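Hesasetti Building Blocks, Red and Yellow Mixed Bag

Stock: available in the shop and by mail
Sold by: the bag, in red and yellow only
Bag contents: 63 pieces, mixed shapes
Also available: refill bag, storage pouch

We have carried the Hesasetti blocks for a good while now, and they are still the thing we reach for first when a grandparent comes in and asks what a child might play with on a rainy afternoon without needing a screen or a stack of instructions. They are plain studded blocks, the kind that press together with a bit of a push and come apart again with a bit of a wiggle, and they come in two cheerful colors that look very nice together on a tabletop. That is really the whole of it, and yet we find we can talk about them for quite a long time, so please make yourself a cup of something and read on.

The mixed bag is the one most families start with. Inside you will find a good heap of ordinary blocks in red and yellow, some short ones for filling in gaps, and a handful of curved pieces with a sloped face. The curved pieces are always the first to be fought over. Children use them as roofs, slides, noses, the front end of a truck, and once, in our own shop, as a very small bed for a very small rubber frog. If you have more than one child at home, you may want to look at the refill bag further down the page, as it has extra curves in it.

A word about the colors. We are asked quite often whether there will be a blue or a green, and the answer for the time being is no. Liliana Tedesco, who picks our toy range, likes the two-color bag very much and has kept it that way on purpose. With only red and yellow to choose from, little ones start sorting right away, and then they make stripes, and then they make towers where one color sits on top of the other, and you have a good half hour of quiet before anybody has asked for a snack. Older children tend to complain for a minute or so and then build a fire station. 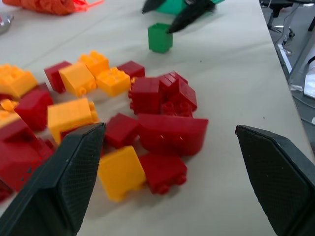
Red and yellow blocks from the mixed bag, tipped out on a white table, with one of the big red curved pieces toward the front.

We do suggest a light-colored table if you have one, or a plain sheet spread over the rug. The red and the yellow both show up well against white, and it makes the cleaning up go a great deal faster when you can see at a glance what has rolled where. On our patterned carpet at home we lose a yellow one nearly every week - it usually comes back with the vacuum cleaner.

What the blocks are like to use

The fit is snug. A child of three or so may want some help pulling two blocks apart the first few times, especially if an older brother has squeezed them together with all his might, but little fingers get the knack of it fairly soon. The trick is to rock the top block from one end and not to tug straight up. Please don't let anyone use their teeth! We say this with a smile, but we have seen the results, and a chewed block never does sit quite level again.

The pieces in the mixed bag all work with one another, so a short block will sit across two longer ones and a curved piece can go at the end of a row or on top of it. Bags bought at different times fit together as well. If you bought the older Cladex bags from us, those are a slightly different size and will not join properly with these, which we are sorry about. Some customers keep both and let the children use the Cladex ones for sand play.

Cleaning and storing

Warm water, a drop of dish soap and an old toothbrush for the studs will do the job nicely. Shake the water out of the hollow side and lay the blocks on a towel overnight. Please keep them out of the dishwasher and off the radiator, as strong heat can change the shape just enough to loosen the fit.

For storage there is the Bineo pouch, a drawstring cloth that opens out flat into a play mat. You spread it out, tip the blocks onto it, and when it is time for supper you pull the cord and the whole lot is gathered up in one go (apart from whatever has gone under the sofa). It holds one mixed bag and one refill bag comfortably. A shoe box works too, of course, and we won't be offended.

What you can order

Mixed bag: 63 pieces in red and yellow, including 6 curved pieces
Refill bag: short blocks and extra curved pieces in both colors
Bineo pouch: one size, in gray or oatmeal
Recommended age: 3 years and up

The blocks are not meant for children under three, as the short ones are small enough to be swallowed. If you have a baby in the house as well as a builder, the table is a better place to play than the floor.

What customers have told us

"Bought one bag for my grandson and went back for a second for myself. I am not joking. We build every time he visits and I have got quite good at bridges." - Osvaldo Santoro

"Good solid blocks. The bag they come in tore at the seam after a month or so, but the blocks themselves are all fine and still hold tight. Would have liked more of the short yellow ones." - Ginevra D'Amico

We did pass Ginevra's note along to our supplier. The outer bag has been made in a thicker material ever since, and the refill bag now has a few more of the short pieces in yellow.

Orders and returns

Mail orders go out within 2 working days. If a block arrives cracked or a piece is missing from the count, write to Liam Bramwell at the order desk and he will put a replacement in the post to you, no need to send anything back. Unopened bags can be returned within the month. Opened ones we can only take back if there is something wrong with them, so do check the age guidance before you let the children at the packet.

For nurseries and playgroups we can make up larger boxes at a lower price per bag. Please ask for these before October, when the shop gets very busy and the packing table is full from morning to evening.

Page last updated August 21, 2020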